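Equipment Plan and Budget for a Two-Arm Plumbing Fixture Cell
Project report, robotics track
Authors: Nele Coppens and Ignacio Whitfield
Version submitted Thu 25 July

1. Purpose

The report sets out what has to be bought, borrowed or made so that the fixture handling cell can run through the fall term. The cell is used for manipulation work on household plumbing parts: faucet fixtures, pipe lengths and elbow fittings. It was put together from items already in the lab, and no one had written down which of those items would need replacing, or when. The department asked for a plan before it would release money for the next term.

The ceiling for the purchase is 3,000 dollars. Labor by students is not charged. Print time on the lab's own printers is not charged either, but filament is.

2. Requirements

We started from the task list and not from catalogs. Each task was written as a single line (grip, hold, turn, place, hand over), and beside it we noted the property of the equipment that the task depends on. Most lines came down to one of the following:

Grip surface. Plumbing parts combine polished metal, smooth plastic and ribbed plastic on the same object. A pad that holds a ribbed collar well may slide on chrome.

Finger opening. The widest part of a fixture sets the minimum opening. Pipe does not set it.

View. The operator has to see the part between the fingers and also enough of the work surface to place it.

Clearance. With two arms working near one another, the camera housing and cable on one arm take up space that the other arm could otherwise use.

Payload was checked and dropped from the list. Every part in the current set is well under the limit of the arms, so it has no effect on what we buy.

3. Current state of the cell

3.1 Grippers and parts

The arms stay as they are. Replacing them was never in scope, and the control software is tied to them. What can be changed is everything from the wrist outward, plus the enclosure and the parts.

The faucet fixture is the hardest part in the set and most of the requirements were tested against it. It has a chrome cap with a blue insert, a white ribbed collar, a gray pipe below and a long white arm going off to the side. The side arm makes it awkward. Its weight is off the axis of the grip, so the fixture tends to rotate in the fingers when the wrist moves quickly, and the side arm also reaches into the space used by the second gripper. 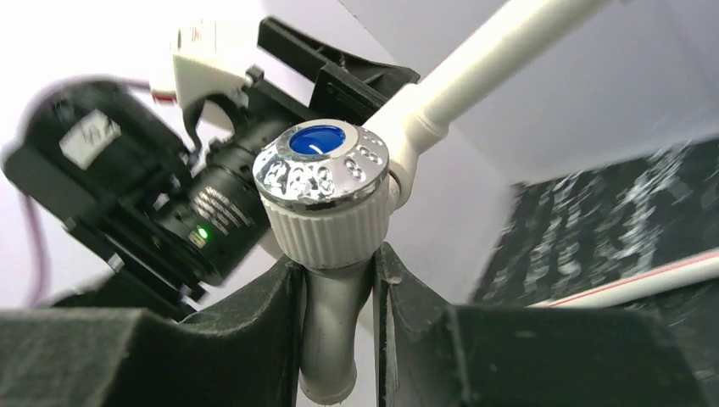 Clearance between the two wrists is the constraint that appears most often in our session notes. We considered a smaller camera to recover some of it. The quote from Prulbridge for a compact unit with a matching lens was 1,558 dollars for the pair, before adapters. That is more than half of the ceiling, and the gain would be a shorter housing and nothing else. The image quality of the present cameras is sufficient for the work. We rejected the option for this term and kept the quote on file.

A cheaper way to gain space is to reroute the cables and reprint the brackets. A cable that loops out from the wrist takes up more room than the connector does. Right-angle connectors and short sleeves would let it lie closer to the arm. Both are low-cost items and both are in the plan.

3.2 Pads

Pads are the main consumable. They are cut from sheet or molded, depending on supplier, and they wear first at the tip, where the finger touches the work surface before it closes on a part. Once the tip edge is rough, thin parts are harder to pick up from a flat surface. Large parts are less affected, so an operator working only with the fixture may not notice the wear for several sessions.

We compared three sources.

Trurau supplies a molded elastomer pad sold in pairs. The shape is consistent from pair to pair and it needs no trimming. It has the highest unit price and the longest delivery time.

Berhe supplies sheet material. We would cut it to shape with a printed template. The unit price is the lowest, but the cut edge is less even than a molded one, and in our bench test the adhesive layer let go on one sample after repeated side loading.

Droria supplies a molded pad with a screw mount. It is in the middle on price. The mount does not match our fingers directly and needs a printed adapter, which adds a little to finger length.

Finger length matters here for the reason given in 3.1. An adapter on both fingers of both arms would use up part of the clearance that the cable work is meant to recover. For that reason we chose Trurau for working stock and Berhe sheet as a fallback if a delivery is late. The fallback is for short periods only and should not be mixed with molded pads on the same gripper.

3.3 Enclosure and work surface

The enclosure has pale, plain panels and a dark floor with a white marble pattern. The panels are serviceable. Scuffs and scratches on the walls do not affect grip or motion, and cleaning them is a maintenance task with no budget line beyond wipes. The channel in the rail at the base of the wall collects debris and should be brushed out at the same time.

The floor is a more useful question. White pipe on a dark surface is easy to pick out, but the marble pattern contains bright lines of its own, and the surface is glossy. We asked whether a plain matte sheet should replace it. The argument for replacement is that a plain surface would give better contrast for small white fittings. The argument against is that all earlier sessions were run on the marble floor, and a change would make the old and new sets harder to compare.
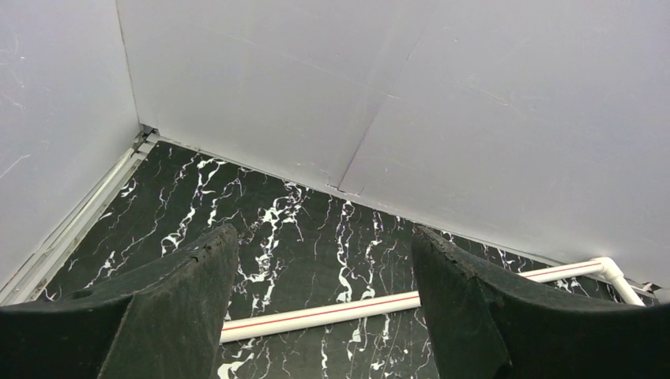
We settled on buying one matte sheet, to be laid over the present floor for fittings smaller than the elbow. It is held with removable clips and comes off again for pipe and fixture work. If the comparison in December shows a clear difference, a permanent change can be proposed for the following year.

Pipe and elbows are ordinary hardware store stock. They are cheap enough that we do not plan them individually. One restock per term is allowed for. We ask only that pipe be bought with the same marking as the present stock, since the stripe along its length is used as a visual reference for rotation. Unmarked pipe gives the operator no way to tell how far it has been turned.

4. Purchase plan

The items are listed in order of priority. If the amount released is lower than requested, the list should be cut from the bottom.

Priority 1: Molded pads from Trurau, 4 pairs. Two pairs go into use and the others are spares. Order first, on account of the delivery time.

Priority 2: Right-angle connectors and cable sleeves for both wrists.

Priority 3: Filament for reprinted camera brackets.

Priority 4: A second faucet fixture of the same model as the first. At present any damage to the fixture stops the work that depends on it.

Priority 5: Matte floor sheet and clips.

Priority 6: Sheet pad material from Berhe, one sheet.

Priority 7: Pipe, elbows and cleaning supplies.

The full list fits under the ceiling. The unspent part should be held as a reserve for wrist repairs and not moved to other projects before the end of the term. A damaged wrist connector is the one failure that we cannot fix with parts on hand, and lead times for it are longer than for anything in the list.

5. Replacement rules

A budget for consumables is of little use without a rule for when to consume them. Until now pads were changed when an operator complained. We propose the following.

Pads are inspected at the start of each session under the bench lamp. The check covers the tip edge and the inner face. A nick at the tip is recorded in the log. Pads are changed when the gripper fails to lift the thin test strip in 3 consecutive attempts, or when the inner face shows a cut, whichever comes first. Both pads of a gripper are changed together.

Brackets are checked for cracks at the screw points once a week. Cables are checked by hand along their full length at the same time.

The fixture is checked for play between the collar and the side arm. A fixture with noticeable play should be withdrawn, as it will behave differently in the grip from one session to the next.

6. Risks and open points

Delivery. Trurau gave no firm date. If the pads do not arrive before the start of term, work begins on sheet pads and the log must say so.

Bracket redesign. The new bracket has been drawn but not printed. Its effect on the camera angle is calculated only. If the view of the finger tips gets worse, the old bracket goes back on and the clearance gain is limited to what the cable routing provides.

Pad life. We have no reliable figure. The old log does not record when pads were fitted, so the quantity in Priority 1 is an estimate based on operator recall. The replacement rules in section 5 should produce a usable number by December, and the order for the spring term should be based on that number.

Storage. The spare fixture and spare pads need a labeled bin. Elastomer pads should be kept flat and out of direct sun, according to the supplier sheet.

7. Division of work

Ignacio Whitfield prepared the requirements table, the pad bench test and the supplier comparison. Nele Coppens prepared the enclosure review, the bracket drawing and the purchase plan. Section 5 was written jointly.

Appendix A: Pad bench test, method

Each sample was fixed to a spare finger and closed on a chrome cap, a ribbed collar and a short piece of pipe in turn. The part was then pulled sideways by hand through a spring scale until it slipped. Readings were taken dry only. The scale had not been recently calibrated, so the readings were used to rank the samples and are not reported as force values. On chrome, the order from best to worst was Trurau, Droria, Berhe. On the ribbed collar the samples could not be separated. On pipe, Droria and Trurau were equal within the resolution of the scale, and Berhe was lower.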